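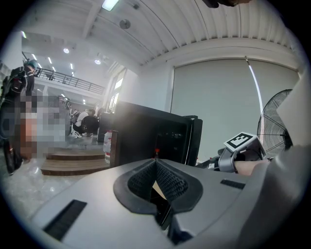
The wooden steps and the grey floor in front of them, ground level, Huno building.

Room Assistant (part-time), Huno building, Clumley
Reference: 3383
Posted: March 2022
Hours: 26 per week, including some evenings
Start: beginning of May, or by agreement

The Huno building is a shared place for work, teaching and meetings. It is managed by Rivness, who rent out the rooms and look after everything inside them. We are searching for one person to take care of the large room on the ground level, where the wooden steps are.

About the room

Most visitors know us by the steps. They are used as seats during talks, as a lunch place, and as a place to wait for a friend. In one day the same floor can be used for a workshop in the morning, for a group who bring their own equipment in the afternoon, and for a public talk in the evening. Between these uses the room has to be put back in order, and this is the centre of the job.

People often arrive early and stay late. They come with backpacks, cables, coats and drinks, and they put them where there is space. We do not wish to be a strict house. We want that the next group finds a clear floor and a clean seat, and that the previous group does not feel chased away.

What you will do

You open the room according to the booking sheet and check it before the first group comes in. You sweep the floor and wipe the steps, also the corners at the back where crumbs collect. The wood must be cleaned with a cloth that is only a little damp, and we will show you which product to use.

You bring out tables, chairs and screens from the storage and return them afterwards. You fill and clean the water jugs, and see that they do not stand in the walking path. You coil extension cords and hang them on their hooks. When a group uses its own equipment you do not move it without asking them first.

You keep the lost property shelf. Each item gets a label with the day and the place where it was found. In winter this is mostly mittens and scarves, but laptops and keys also happen, and these go to the locked drawer.

You write a short note at the end of each shift — what was broken, what is missing, what the next colleague should know. Two or three lines are enough. Please do not be nervous about your spelling, several of us learned English as adults.

You will also answer questions from visitors. The usual ones are where is the washroom, may I eat on the steps (yes, but no soup), and can we stay ten minutes longer.

Whom we are looking for

No diploma is necessary. Experience in a library, school, community centre, theatre or hotel is welcome, and so is experience of keeping a big family home in order. You should be able to lift a folding table together with a colleague and to be on your feet for a good part of the shift. You should notice a wet spot on the floor before somebody walks on it.

English at a conversational level is needed. Other languages are a pleasure for our visitors but they are not required.

The steps have no ramp beside them. The work on the upper levels can be given to a colleague if climbing is difficult for you, so please apply anyway and tell us what you need.

What we offer

The pay is 600 dollars per week before tax, paid every second Friday. Evening shifts finish at 10 p.m. at the latest, and after an evening shift you do not open the next morning. You receive work shoes, gloves and an apron. There is a staff kitchen with a proper stove, and you may use the bicycle room.

The contract is for one year with the possibility to extend. During the first two weeks you work together with an experienced colleague on every shift, and these weeks are fully paid.

How to apply

Please send us one page about yourself and your working history, in any form you like. Write also which evenings you are available. Put the reference number in the subject line, otherwise your message may go to the bookings inbox, where it waits a long time. Paper applications can be left at the Rivness desk on the ground level during opening hours.

We read applications as they arrive and invite people to a short visit. You will see the room, help us with one changeover between two groups, and have coffee with the team. The visit takes half a morning and it is paid at the same rate as the job.

Applicants who wrote to us last year for the weekend position at the Shezi hall are welcome to apply again. We did not keep the old files, so please send your page once more.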